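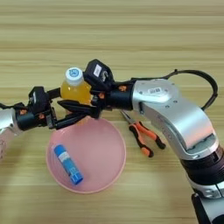
I cancelled my stock illustration subscription in May, and I've been meaning to write down why, because I've had the same argument in three kitchens now and I'd like to have it once, properly, in one place. I make small printed things for a living: menus, programmes, the occasional wedding invitation, leaflets for people who still believe in leaflets (I'm one of them). The job that finally did it was a summer menu for a café in Bodska. They wanted fruit on the front, nothing fancy, and a colour with a bit of cheer in it, somewhere near the orange-yellow of the juice in that small bottle with the white cap. I typed "orange fruit summer flat" into Stedov, got 980 results, and spent the whole of an evening scrolling through them with my chin in my hand. I had 50 downloads a month on my plan. I used eleven of them that night and hated every one.

Now, I know how that sounds. It's a grumble about having too many nice drawings to pick from! And I was a very happy subscriber for years. When I started out I bought clip art on discs, and if you wanted a lemon you got the lemon that was on the disc, which had a face. So I'm not going to pretend the old days were better. But I do think the monthly plan, the all-you-can-eat sort, has made people like me worse at choosing pictures, and I think it has made the pictures worse as well, and I don't hear many people in my line of work saying so.

Start with the choosing. When each picture cost me money I looked at it for ages before I bought it. I'd put the watermarked preview into the layout, print it, stick it on the fridge and walk past it for a day or two. If it still looked right on the second morning I paid up. Once I had 50 downloads going spare I stopped doing that. I downloaded first and looked afterwards, and then there was the business at the end of the month, when I'd see nineteen left on the counter and go shopping for things I had no use for whatsoever. I own a set of woodland animals playing brass instruments. I own four different watercolour anchors. When I went through my folders before cancelling, the computer told me there were 1,211 files in there, and I'd be surprised if a tenth of them ever got near a printer.

My friend Obaidul Dewan thinks this is entirely my own fault, and he has a point. He does school prospectuses and he'd be sunk without his subscription. He needs a globe, a microscope and a pile of books by four o'clock, they all need to look like cousins, and there's no money in the budget for anyone to draw them. Fair enough. If you work like that, keep your plan, it's good value and I wouldn't dream of talking you out of it. What I'd say back to him (I have said it, at length, over his own biscuits) is that most of us don't work like that. We just pay as if we did.

Then there are the pictures themselves. Have a look at how these things get sold now. An artist is paid a tiny bit each time something is downloaded, so it makes sense to upload an awful lot, and to upload whatever went well last month. One person draws a cheerful pear with a leaf at a jaunty angle, and by the autumn there are pages of cheerful pears, all with the leaf at that angle. I don't blame the artists one bit. I'd do it too, and I'd probably do it with less shame. But it does mean that my 980 results that evening were really a handful of ideas in different hats, and the one odd drawing I might have loved was on a page I was never going to reach.

I asked Wian Ngcobo about this, as he used to sell through one of the big libraries and now mostly doesn't. He told me his best seller by miles was a plain grey cloud he'd knocked up while waiting for a bus. His favourite, a rather grand pelican, went fourteen times in all. "The cloud paid for the pelican," he said, and he seemed quite cheerful about it, more than I'd have been. These days he puts small sets up on Simance, which sells them singly with no plan at all, and he says he gets far fewer buyers but some of them write to him. One wanted to know if the pelican had a name.

What I do now is dull but I'll tell you anyway. I keep a bit of money aside for each job and I buy one picture, or one small set, outright. Most of the time I start with Rathnayake, a little shop with a catalogue you can look through over a single cup of tea, and if there's nothing there I go to Simance. If there's nothing there either, I ask whether the job needs a picture. Quite often it doesn't! I did a concert programme last month with nothing on the cover except the name of the choir, set very large, and the choir were delighted. They'd been given a treble clef every year for as long as anyone could remember.

It does cost more per picture, and there's no use my saying otherwise. A single drawing can be the price of half a month's plan. Against that, I buy far fewer of them, and over the months since I stopped I'm a little better off, though I wouldn't swear to it if an accountant were in the room. It's slower too, on the odd day. I've had one client want a change at teatime that would have taken two minutes with the subscription and took me most of the evening without it, and I did say a few things out loud about my own principles.

And I've got the licence to read each time, whereas before I could half ignore it. This is a nuisance but I think it's a healthy one. I'd been using some of those files for years on the vague belief that I was allowed to, and when I sat down and read the terms there was a line on print runs that I'd never noticed. Do go and check yours, particularly if you make anything that gets sold, such as cards or mugs or tea towels.

The café got their menu, by the way. I bought a set of slightly wonky oranges from Rathnayake, drawn with what looks like a very tired brush, and stuck the proof on the fridge for two mornings. The owner rang to ask if the biggest one was meant to lean like that. I said yes, and she's asked for the same one on the takeaway bags, so I'm off to read the licence again.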